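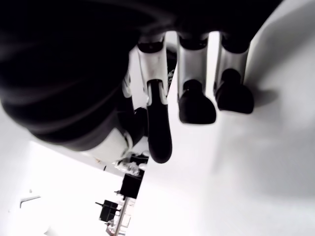 Figure 3(a). The multi-finger hand near the white surface, wrist camera.

4.2 View from the wrist camera

We compared two hands on the same arm, with the same controller and the same wrist camera. The first one is the two-jaw Idwood gripper, which was used in our earlier work. The second one is the multi-finger hand of Fig. 3. For each hand we recorded 600 camera images over 34 approaches, and we marked by hand which part of every image was covered by the hand itself.

With the Idwood gripper the covered part stays almost constant, so a fixed mask is enough. With the multi-finger hand the palm takes a large part of the image in every pose, and the fingers may also hide one another. A mask was therefore computed from the joint angles. The shadow of the fingers is not included in this mask, and on a bright surface it was sometimes taken for an object edge by the Faltach detector. 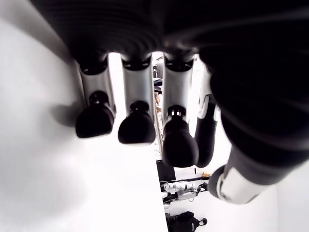 Figure 3(b). Four fingers and the thumb, with the room visible behind.

A second difficulty is the exposure. When a white surface fills one half of the image, the automatic setting leaves little detail in it, while the palm remains very dark. We tried to fix the exposure time at two values. The shorter one gave better contours at the silver segments, but the black fingertips were then hard to separate from the thumb.

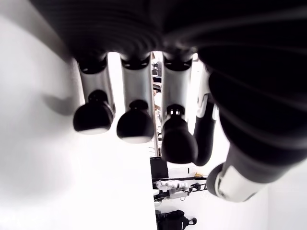
Pasatton, August

The masks were checked again by Darlene Poirier, who did not take part in the first marking. Her masks agree well with ours, except at the thumb, which is partly blurred. We keep the thumb out of the comparison in Section 4.3 for this reason.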